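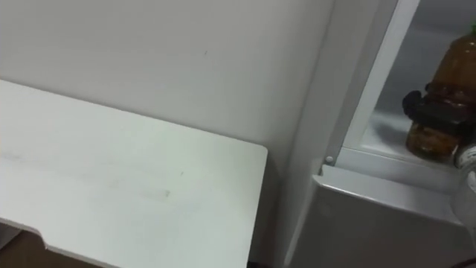
White tabletop with a few scuffs

Farm Diary > Water > Thursday

Diary Fields Weather Water Archive

Thursday

Up before five to read the meter at the well before the pump kicked on. Wrote the number on my hand and copied it into the book when I got in. We are still using more than I planned for this point in the season, though less than last week, and last week had two hot days in it that this one hasn't had so far.

The drip tape in the Xavier field is now all connected. That is the lower field, 19 acres, the one we have always watered with the big gun. Onions in there this year. The upper end came on first and the low end took a long while to fill, which I expected from the slope. I walked it with the flags and put one in wherever I saw a wet patch that was too big. Most of those were bad fittings where the tape meets the header. A few were holes in the tape itself, and those look chewed. The dealer in Floltham said burying it a little deeper would help with mice and crickets, but I already had most of it in the ground when he told me.

Fixed what I could by midmorning. The Grusteck couplings are stiff and hurt your thumbs. Warm water in a thermos helps soften the tape end enough to push it on. I ran out of the small ones and had to go back to the shed, then found there weren't any in the shed either. Ordered a bag. Until they come, the last of the bad joints are wrapped with tape and a hose clamp and will have to do.

Pressure at the far end is lower than I want. I get a good reading at the filter and a poor one at the last header, and the difference is more than the pipe should account for. I flushed the filter twice. The first flush came out brown with a lot of fine sand in it, the second almost clear. The gauge at the far end came up some after that. I think the well is pulling sand again, the way it did the summer we ran it hard for the sweet corn. If so, I need to either pump slower for longer or get a proper sand separator ahead of the filter. The separator costs more than I have set aside for water this year.

The Ulico controller does what it is supposed to do, but the menus are a pain. I set it to run the lower field in blocks at night so we lose less to the wind and the sun. It skipped a block on Tuesday's program and I couldn't find out why. Went through the whole schedule again this afternoon and found I had two start times on top of each other. It takes the later one and drops the first without telling you. Changed it and wrote the new schedule out on paper, and taped that inside the lid of the pump box where somebody else could read it.

Soil probe in four spots after lunch. The top few inches are dry and loose everywhere, as they should be between the tape lines. Down where the roots are it holds together in a ball near the tape and falls apart halfway to the next line. Onions don't root wide, so I am not too worried, but it means the carrots that go in after them may want the lines closer. Something to remember when I order for next year. The clay strip along the ditch is a different story. It stays wet for days. That block should get 40 minutes and it has been getting the same as the sandy end. Changed that too.

Irrigation district meeting was moved up to this evening. They want every well over a certain size to report monthly from now on instead of once at the end of the season. I don't mind the reporting. I read the meter anyway. What bothers me is that the allotment for next year may be based on what we use this year, so anyone who cuts back now gets a smaller share later. I asked about that and was told it is still being looked at. The notes I took are in the back of this book.

Sat down after supper with the bills and the water book. Electric for the pump is lower than the same month last year, even with the sand and the leaks. Part of that is the night rate. I haven't tried to split it out. If I can get the whole 44 acres on drip, the big gun can be sold, and that would pay for most of the header pipe.
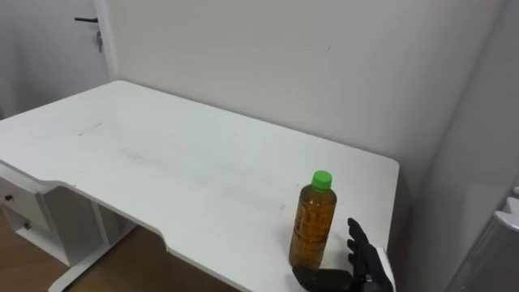 Comment left under the last water entry: We did the same thing on a sandy well and lost a season of tape to plugging. Flush the ends of the lines, not only the filter. Open them up a few at a time while the pump is running and let them go until they run clear. Do it every couple of weeks. Also check your screen size, because ours was too coarse for the emitters and we didn't find out until the middle rows were dying.

I haven't been flushing the ends at all. The ends are folded over and sleeved, so opening them is slow, but I can start at the low side tomorrow and work up. Will look at the screen first. The box it came in is somewhere in the shed and should have the mesh number on it. If it is too coarse, the dealer can get a finer one by the middle of next week.

Wind went around to the northwest before dark. Forecast has a small chance of rain over the weekend, not enough to change the schedule for. I left the lower field set to start at ten tonight, clay strip last.

To do: end caps, mesh size, call about the couplings, grease the pump. Move the spare pipe out of the lane before the hay wagon has to get through.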